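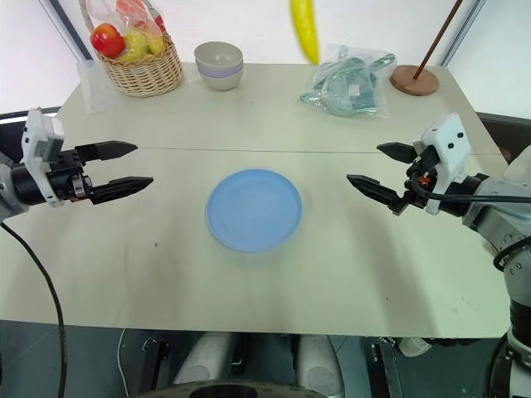 Prato azul-claro sobre tampo creme.

Relatório de progresso ao Fundo Wiltard
Projeto Kultuder – recuperação de receitas e cadernos de cozinha do vale
Quarta-feira, 10 de junho de 2026

1. Ponto de situação

O período a que este relatório diz respeito começou em abril com um plano de trabalho muito bonito, impresso a cores, e termina com uma versão do mesmo plano riscada a lápis. As tarefas são praticamente as mesmas. A ordem mudou bastante, e o capítulo que contávamos entregar primeiro será agora o último.

Recolhemos até à data 40 cadernos manuscritos, emprestados por famílias das freguesias de cima. A candidatura falava em cadernos de receitas. Na prática, um caderno de receitas é também livro de contas, registo de vacinas dos coelhos, rascunho de cartas ao senhorio e, num caso, diário de uma zanga entre cunhadas que atravessa a secção dos doces e só acalma nas compotas. Transcrevemos as receitas. A zanga ficou resumida numa nota de rodapé, a pedido da família, que a leu e a achou parcial.

2. Transcrição

Estão transcritos e revistos 12 cadernos. O ritmo é inferior ao previsto e a culpa é das medidas. "Um pires mal cheio", "farinha a que ela pedir" e "açúcar de 7 tostões" exigem uma arqueologia que não coube no orçamento. Decidimos manter as medidas originais no texto e acrescentar à margem uma equivalência em gramas, marcada como proposta. Para os 7 tostões ainda não temos proposta. Temos duas hipóteses, que dão bolos muito diferentes, ambos comestíveis.

A grafia foi mantida tal como está. O leitor encontrará "asúcar", "açucre" e "assucar" na mesma página e pela mesma mão, o que nos parece uma riqueza. O corretor ortográfico tem outra opinião e foi desligado.

3. Provas de cozinha

Fizeram-se três sessões de prova na cozinha da associação recreativa. A sopa de castanhas correu bem. O arroz de carqueja correu bem à segunda. O pudim de pão, que aparece em vários cadernos com a indicação "não tem que saber", tem muito que saber, e a ficha respetiva ocupa agora duas páginas.

Convém registar que o forno da associação conhece duas temperaturas, nenhuma delas assinalada no botão. As fichas indicam por isso o aspeto que a comida deve ter e deixam o tempo de cozedura entre parênteses.

4. Edição e gráfica

A paginação foi adjudicada à Papadakis, que enviou uma primeira maqueta elegante, com margens generosas e letra de um tamanho que obrigou metade do grupo de leitura a ir buscar os óculos e a outra metade a fingir que não precisava deles. A segunda maqueta já se lê com a panela ao lume, que era o critério. Fica por decidir o papel da capa: o mate é mais bonito, o plastificado sobrevive ao azeite. A equipa inclina-se para o azeite.

5. Despesa

A execução financeira está dentro do aprovado, com um desvio em duas rubricas. Gastou-se menos em deslocações, por se ter descoberto que as famílias preferem trazer os cadernos elas próprias e ficar para o lanche. Gastou-se mais em lanches. Pedimos autorização para transferir a verba de uma rubrica para a outra; o mapa segue em anexo, com os recibos da mercearia Durkard por ordem de data.

A linha "digitalizador" continua por executar. O primeiro aparelho orçamentado saiu de catálogo enquanto esperávamos pela terceira consulta ao mercado, exigida para garantir o melhor preço de um aparelho que já não se vende. Voltámos a consultar.

6. Próximos passos

Até ao próximo relatório contamos transcrever os cadernos da encosta norte, fechar as fichas de prova dos pratos de inverno (que serão cozinhados em pleno verão, com as janelas abertas) e devolver às famílias todos os originais já digitalizados. Esta última tarefa depende, como se terá percebido, do ponto anterior.

Pedimos ainda ao Fundo que confirme por escrito se o logótipo deve figurar na capa ou na contracapa. O regulamento diz capa, o manual de normas diz contracapa e a gráfica, consultada, diz que cabe nos dois lados.

A coordenação do Projeto Kultuder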